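Participants wanted: tidying a makeup table

Omwood is looking for 70 people to take part in a set of short tabletop sessions at our Clambridge site, starting in September. The sessions are about the small things people put away every day, and this round is all makeup brushes and the cups they are kept in.

You will sit at a table and move brushes in and out of a cup, one at a time, at your own pace. Some rounds start with the brushes lying on the table, others with the brushes already in the cup. A session lasts 2 hours with a break in the middle. 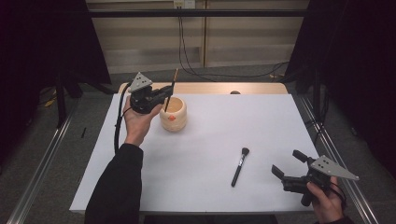
Brush and cup on the session table, Clambridge.

You should be 18 or older and comfortable using both hands. You do not need to wear makeup or know one brush from another. Long sleeves are fine – please leave bracelets and large rings at home.

We have over 300 names on our list from earlier rounds. If you took part in the Morsy kitchen sessions you may apply again, but say so in your message.

To apply, write to Nabila Belkadi with your name, a phone number and the days you are free. Siham Ashour will call to set a time. Sessions are paid, and payment is made at the end of the visit.

Posted August 2022

Recent listings
Drawer sorting, Clambridge – closed
Front desk assistant, Clinus, part time
Folding towels, second round

Get new listings by email. Sign up for the newsletter.

Contact | © Omwood | Back to top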